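Household tips: which chores can you hand to a machine yet?

Filed under Kitchen and Utility. Notes by Sreekumar Salian.

Readers keep asking whether it is worth waiting for a machine before sorting out a cluttered kitchen. The short answer is no. Some chores are close, others are a long way off, and the state of the room makes a large difference either way.

Floors

Vacuuming open floor is a solved job. Mopping is partly solved. Small tiles with deep grout lines remain a problem: a flat pad rides over the top and leaves the dirt in the joints. Use a stiff narrow brush and a paste of bicarbonate of soda, leave for 8 minutes, scrub along the line, rinse. No domestic machine I have tried does this, including the Bilitier, which costs over 2,000 pounds.

Before running any floor machine, lift sweet wrappers, thin plastic bags and cable ends. Film plastic winds round the brush shaft. To clear it, cut along the shaft with a seam ripper and pull the pieces out sideways.

Picking up and putting away

Picking up is where most of the current work is going. A rigid box is easy for a two-fingered gripper. A soft tube is harder, as the walls give way and the grip that was right at the start is too loose a moment later. Ribbed rubber pads help. So does taking hold of the flat crimped end, where there is less to squash. 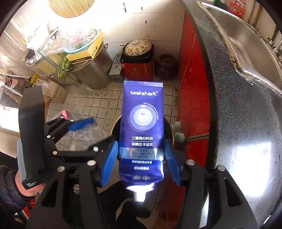

Deciding where a thing goes is the slower part. Toothpaste belongs in the bathroom if the tube is full and in the bin if it is spent, and a machine has to judge that by weight or by squeezing. You can make this easier for people and machines alike:

Keep one bin, in one place, with a wide opening.
Leave 21 cm clear in front of it.
Flatten cardboard boxes the day they are emptied.
Store bags inside one lidded tub — loose film is the worst thing to grasp.

Sinks and worktops

Wiping a bare worktop is within reach. The Chukwu arm manages it if everything is moved off first, so you have done half the job yourself. Old sealant round a sink still needs a person with a plastic scraper. Remove it fully, dry the joint overnight, then apply a fresh bead in a single pass.

Lids and pots

Leave these to hand for now. Round knobs are fine for a gripper, but heavy ceramic lids tilt if lifted off centre.

I will look at the Flukholm shelf unit in January.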